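Grasari Shared Workspace – Frequently Asked Questions

Updated in October. Had to do this fast between move-ins so if something's missing, email the desk and I'll add it. Old FAQ is gone, please stop printing it out.

JOINING

How do I get a spot?

Fill in the form on the Membership page. Somebody from the desk writes back, usually same day, sometimes next. Then a short tour, then you sign, then you get a fob. No interview. No pitch deck. People keep sending pitch decks.

Is there a waiting list?

For private rooms, yes. For floating desks, no. For the big bench room on the ground floor, on and off – ask. Being on the list costs nothing and you can turn down a room once without losing your place. Turn down a second one and you go to the bottom.

What's the minimum term?

Floating desk: month to month. Fixed desk: 3 months. Private room: 22 weeks, and yes that's a weird number, it comes from how our own lease is split up. After that it rolls monthly.

Can I share a desk with a friend?

A fixed desk, yes, two names max on one contract. One of you is the lead and gets the bills. Floating desks are one person each.

Do you take a deposit?

One month's fee. Comes back after you hand in the fob and the locker key. Both. Not just the fob.

GETTING IN AND OUT

What are the hours?

Desk is staffed 9 a.m. to 5 p.m. Fob access is round the clock for fixed desks and private rooms. Floating desks get 7 a.m. to 10 p.m.

I lost my fob.

Tell us right away so we can kill it. Replacement is paid, price is on the fee sheet. If you find the old one later it won't work any more, bring it back anyway.

Can I bring guests?

Yes, sign them in on the tablet by the front door. Up to 4 at a time. More than that and you need to book a room for them. Guests can't be left in the building on their own, even for ten minutes, even if it's your mom.

Where do I park?

Behind the building, enter off the alley. First come. The spaces with yellow numbers belong to the Trulter people next door and they do tow. We can't get your car back for you.

Bikes?

Rack inside the back door. Not in the hallway. The hallway is the fire exit and we got written up for it once allready.

DESKS AND ROOMS

What comes with a fixed desk?

Desk, chair, lamp, one locker, power strip. Monitor if we have a spare. You can bring your own chair – put your name on it underneath.

How do I book a meeting room?

On the booking page. There are two: Pilluvik (big, has the screen) and the small one upstairs that never got a name. Members get 4 hours a week included. Unused hours don't carry over. Cancel before 8 a.m. on the day and the hours go back to you, after that they're gone.

What can I do in the bench room?

Pretty much any kind of quiet bench work. Assembly, sewing, packing orders, testing stuff, model making, repairs. No spray paint, no open flame, nothing that needs an extractor. If you aren't sure, ask first, it's quicker than moving you out later.
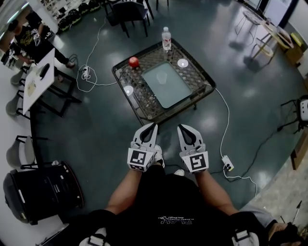 Can I leave my things out overnight?

Fixed desk and private room, yes. Bench room, only on the shelves, labeled with your name and company. Anything left on the floor or a shared bench after 10 p.m. may get moved to the cage. It isn't thrown out. You can pick it up when the desk is staffed.

Can I paint my room?

Walls yes, with written ok, and you paint it back to white when you go. Ceilings no. Floors no. Drilling – ask, some of those walls have pipes in them.

INTERNET AND POWER

What's the wifi password?

On the card in your welcome envelope. Not posting it here, this page is public.

Can I get a wired connection?

Private rooms have two ports each. Fixed desks on the window side have one. Speeds are the same for everybody, we don't sell a faster tier. If you're doing huge uploads, evenings are a lot better.

Can I plug in a heater?

No. Not a small one either. The upstairs circuit trips and takes out everybody on that side. If you're cold tell the desk, we can turn the radiators up per room.

KITCHEN

Is coffee included?

Coffee, tea, regular milk, oat milk. Not the stuff in the fridge with names on it.

When is the fridge cleared?

Last working day of the month, 4 p.m. Anything without a name and a date goes. Anything with a name and a date that has grown fur also goes.

Can I order lunch in?

Sure. Delivery drivers ring the front bell and you come down and get it. The desk won't sign for food. Chantharasri does a group order most days around the corner, list is on the fridge door, put your name down by 11 a.m.

NOISE AND PHONE CALLS

Can I take calls at my desk?

Short ones. Anything longer, use a phone booth or the stairs. The back room upstairs is the quiet room, no calls in there at all, and no video with the sound on. Headphones please everywhere.

Somebody near me is too loud. What do I do?

Say something nicely first. If that goes nowhere write to the desk and we'll have a word, we won't say who it came from. And what about noise from the bench room? It carries a bit. Hand tools are fine all day, powered tools only 10 to 4. Talking is talking, it's a workspace. If you need silence, don't take a desk by the bench room door. 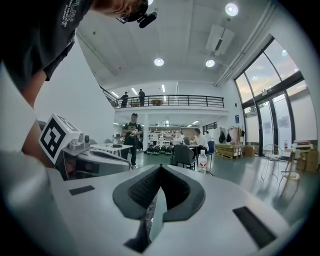

Callum Skinner wrote in to say the door rule isn't clear: the sign says keep it shut, the old FAQ said prop it open for air, and he'd like to know which one it is before he gets told off again. Fair. It's shut. Keep it shut. The sign is right and the old FAQ was wrong. If it gets stuffy, open the windows on the alley side and close them when you leave.

MAIL AND DELIVERIES

Can I use the address for my business?

Fixed desks and private rooms, yes, included. Floating desks can add it for a monthly fee. You need to give us the exact company name so we know which slot to put things in.

Will you sign for packages?

During staffed hours, yes, if one person can lift it. Pallets you have to be here for yourself. We keep packages for two weeks then they go back.

I got a message that my package arrived but it isn't on the shelf.

Check the overflow shelf in the cage. Then check with the desk. Then check if the courier left it at Trulter, which happens more than it should.

MONEY

When do you bill?

First of the month, by card or transfer. If a card fails we try again after 3 days and send you a note. No late fee the first time.

Can I pause my membership?

Floating desks, yes, up to two months a year. Fixed desks and rooms, no, but you're allowed to sublet to another member if you tell us who.

How do I quit?

Email with 30 days notice. Please don't just tell somebody in the kitchen. It doesn't count and then there's an arguement about the invoice.

OTHER

Dogs?

One dog per member, on the ground floor, if the people sitting near you are all ok with it. Needs to be on a leash in the hallways. Not in the kitchen. No other animals so far – somebody asked about a parrot and the answer is no.

Is the building accessible?

Ground floor yes, including the restroom and Pilluvik. Upstairs no, there's no elevator and the landlord isn't planning one. If you need a ground floor desk we'll swap people around to make it work, just say so on the form.

Can I hold an event?

Evenings after 6, members only as hosts. Form is on the Events page. You set up, you clean up, you lock up. Alcohol is ok if it's free, not if you're selling it.

Who do I ask about everything else?

Sombat Thepsuriya at the desk, or use the contact form. For leaks, alarms or a door that won't lock, call the number on the sticker by the front door, any hour. Don't email about a leak.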